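Besuch bei Voltance: Handgreifer im Vergleich

Im September war ich einen Nachmittag bei Voltance, wo zwei handgeführte Greifer zum Ausprobieren bereitlagen. Das Modell Gitach liegt bei rund 700 Gramm, der Niketti bei 400. Den Unterschied merkt man im Handgelenk schnell.

Geübt wurde an einem zweiseitigen Tuch mit schwarzer Einfassung, mit je einem Greifer pro Ecke. 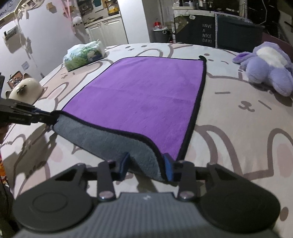
Beim Gitach schließen die Finger gleichmäßiger, dafür ist der Hub am Griff recht lang. Mit dem Niketti kam ich besser flach an die Kante -- nur muss man fester drücken. Wer beide Hände gleichzeitig führt, braucht etwas Eingewöhnung.
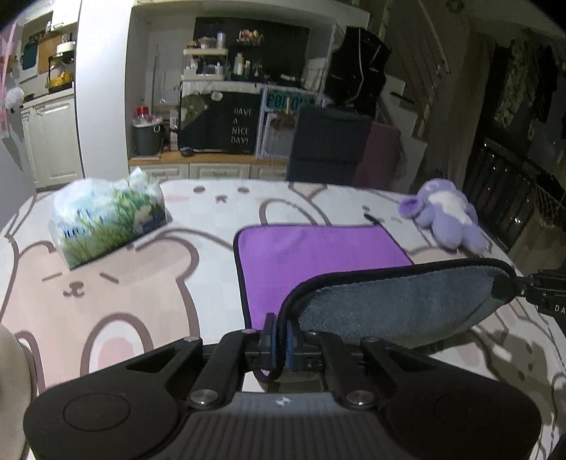

Die Polster sind gesteckt und sollen laut Voltance 2.000 Griffe halten. Preise gab es noch keine. Die Software Fan zum Auswerten der Aufnahmen lief an dem Tag nicht, die Vorführung wird nachgeholt.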